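The Pleasure of a Well-Folded Towel

I learned to fold towels from my aunt, who did it standing up, at speed, with her chin. She'd clamp the top edge against her collarbone, bring the corners together and drop the whole thing over her forearm in one swing. For years I thought that was the only way, and I was terrible at it. Then last January I spent a morning at Clullura, a laundry and linen workshop above a hardware store, and came home so excited that I emptied the hall closet and did every shelf over again.

Folding turns out to have schools, and people defend theirs with real heat! The Clullura people are thirders. They fold a towel lengthwise in three, smooth it out, then fold it in three again, so that no raw edge shows at the front of the shelf. Anselmo Manzano, who runs the workshop, started out folding for a hotel laundry, where a stack had to be the same width from bottom to top or it came back to you. He still runs his palm down the side of every pile he finishes.

What I loved most was his patience with the part before the fold. We all want to grab a corner and go. Anselmo wants you to stop and find out what you have. A towel that comes to the table in a heap has its corners tucked away somewhere inside, and if you pull at the first bit of hem you see, you usually drag the twist tighter. So you lift from the middle, let the weight hang, and wait for a corner to show itself. Take that one. Slide your other hand along the short hem until you reach its neighbor. Give one good snap and lay it flat (I must have done this 20 times before lunch, and I'd happily have done 20 more).

He's also particular about the surface. A bed is too soft and a bare counter too slippery, in his view, and a mat with a bit of grip will hold the bottom layer still as you bring the top one over. Dark green suits pale and tan cloth beautifully, by the way. Every edge stands out.
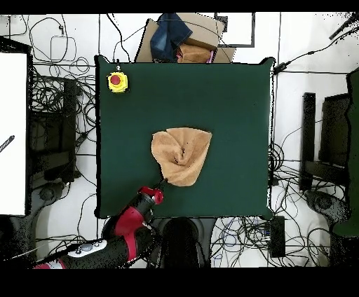 Ezequiel Escobar disagrees with nearly all of this, and wrote to tell me so. Thirds are fine for a deep shelf, he says, but his linen cupboard is so shallow that a towel in thirds hangs over the front, and he has rolled his for 13 years with no regrets. He does grant that lifting from the middle works, and that he has started doing it with fitted sheets.

I tried rolling for a week, to be fair to him. It's lovely in a basket and maddening in a stack, and my guests kept pulling out the bottom one.

Jeans are a different animal, and a much easier one. One leg over the other, seat point tucked in, then up from the hem in halves. They hold a crease so well that you can stand them on edge in a box or a drawer and see the lot at once. I keep mine in an open carton with the flaps folded back, next to whatever soft things need somewhere to be, and I've stopped pretending I'll buy a proper bin for it.

The workshop's other great subject is the second pass. You fold the pile, walk away, have coffee, and come back to fix the ones that look wrong. I was sure this would be tedious. I was completely wrong, and my bath towels have never looked so good. The hand towels are still a mess, but I'm starting on those tonight.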